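Progress report: Bukik shared kitchen, dishwashing and drying trial
Submitted to the Siriwardena grant office
Reporting period: second quarter of the grant

Status

The trial is on schedule. Work in this period covered the change from paper towels to washable microfiber towels at the hand-drying station, and the first checks on stainless steel plates after rinsing and drying. The plate racks requested in the original budget have been received and fitted. Spending to date is within the approved lines, with one transfer described below.

Materials

Gray microfiber towels from Ullo replaced the cotton towels used in the first quarter. Cotton left lint on the plates and took too long to dry on the rail between meal services. The microfiber towels are washed without fabric softener, on a warm cycle, and hung in the dry store overnight. Plates are the round stainless steel type with a shallow rim, already in use at the kitchen before the grant. No new plates were purchased.

Rinse water is drawn from the building supply. Hardness is high enough to leave marks on steel if a plate is left to air dry, and this remains the main cause of rejected plates at inspection. 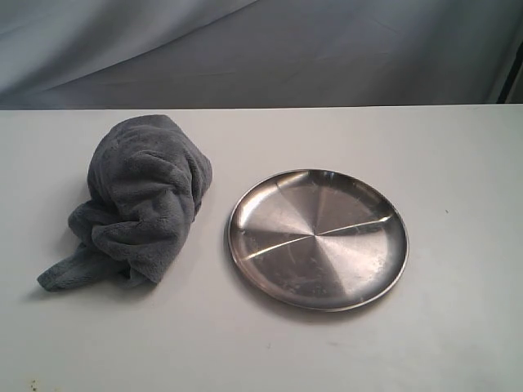 Bukik, April

The brushed face of the plate carries small specks, smudges and water spots, mostly toward the lower part of the interior. Marks of this kind are easy to miss under a single overhead light, where the metal breaks up into bright and dark sectors. The inspection step has been changed to account for it: each plate is now tilted and turned through a full circle before it goes to the rack. A plate with visible spots is wiped again with a dry towel. If the spots stay, it goes back to the sink.

Towels left bunched on the work surface dry unevenly and are harder to sort from used ones. The written procedure now calls for towels to be laid flat or hung after each batch, with used towels going directly to the wash bin.

Results to date

The kitchen has put 2000 plates through the revised drying step. Spotting was lower than with cotton towels on the morning service and unchanged on the evening service. The evening result is attributed to towel saturation, as the same towels were kept in use through the whole service. From Monday the evening team will change towels at the midpoint.

Linting has not been recorded on any plate dried with microfiber.

Open items

A rinse additive from Clornum is on order. Delivery has slipped by two weeks and testing will move into the third quarter.

Two towels were withdrawn because of melted pile from contact with a hot surface. The rail nearest the stove has been taken out of use.

Budget note

Unspent funds from the paper towel line were moved to laundry. The transfer was agreed with the grant office in advance and does not change the total.

Next period

Test the rinse additive on the evening service, repeat the spotting check with the new towel change in place, and submit laundry costs for three full months.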